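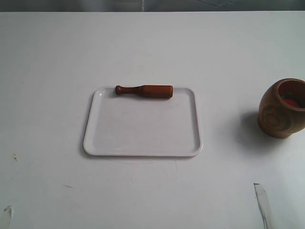

Late fees, one letter to this office argued, are the only reason a borrowed item ever comes back, and a lending library that gives them up will be out of stock within a year. The writer asked that the question be put directly to Esperanza Ortuño, director of the Loremis Household Lending Library, which ended all fees last February.

Ms. Ortuño had read the letter before we met. "I understand the worry, and I shared it," she said. "We had charged fees since we opened. The first budget I drew up without them kept me awake."

The library lends kitchen, garden and sewing equipment to residents of Loremis and the neighboring district of Celgate. Its catalog lists 4000 items. At the last yearly check, 3891 were either on the shelves or out on a current loan. Ms. Ortuño considers this a sound result, although she declines to credit it to the new policy alone.

"We changed the reminder letter in the same month," she said. "The old one began with the amount owed. The new one begins with the name of the item and asks whether the member needs more time. A good many people do. They are canning, or a relative is staying, or they started a quilt in the fall and it is a bigger quilt than they thought."

Members may now renew a loan twice by telephone. After that, the item is due back if another member has requested it. Anyone holding an item more than 48 days past its due date may not borrow again until it is returned, and Ms. Ortuño describes this as the one rule she would defend in any meeting.

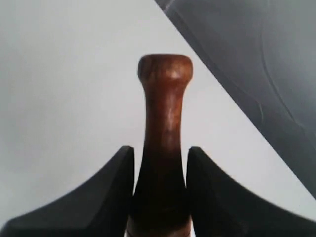 The end of fees also brought back former members. Under the old system, an account with an unpaid balance was closed, and 673 accounts had been closed in this way. All were reopened and the balances cleared. Asked whether this was fair to members who had paid on time, she took a moment before answering.

"Some of them told me it was unfair, and I wrote back to each one," she said. "I could not tell them they were wrong. I could tell them what we were going to do and when it would start."

Celgate residents have asked for a branch of their own. At present they must take the bus to Loremis, and the larger items, such as pressure canners and sewing machines, are hard to carry home. The library has looked at a former shoe store on Lyimo Street. The lease is affordable, but the building has a step at the entrance and no loading area.

"I would like to open there, and I would like a ramp first," Ms. Ortuño said. "The owner has our drawings."

Until the matter is settled, Celgate members may collect reserved items from the Stosum Street post office, where the library keeps a locked cabinet. Requests must be made by telephone two days ahead. Returns are accepted at the same counter during regular hours.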